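News / Product releases

Culura releases Postilo 2, planning software for handling soft objects 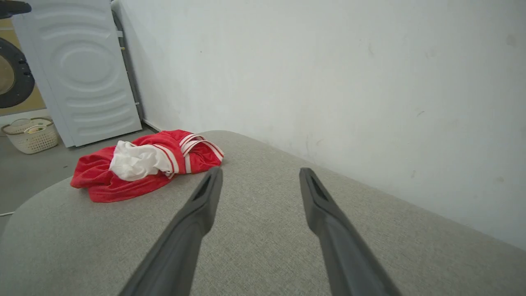

Culura announced today, 03/07/2026, the second version of Postilo, its software for grasp planning on cloth and other soft materials. The new version joins perception and motion planning in one loop, so the planner can change the grasp point while the arm is already moving. Laundry was chosen as the main test task. A bundle such as the red one with white stripes, lying on a gray upholstered surface with a white cloth folded into it, has no fixed shape which a model can store in advance. Postilo 2 estimates the folds from the wrist view and proposes where the two fingers should close.

During development the team recorded 197 test runs with mixed garments. The time for planning one grasp was reduced by nearly 71 percent compared with the first version.

"Our customers asked for fewer parameters, and we have listened to them," said Ozan Bozkurt, head of software at Culura. "There are now 16 settings, and all of them are explained in the manual."

The integration partner Nwosu will offer Postilo 2 together with its Vidari controller. Existing license holders receive the update without extra cost.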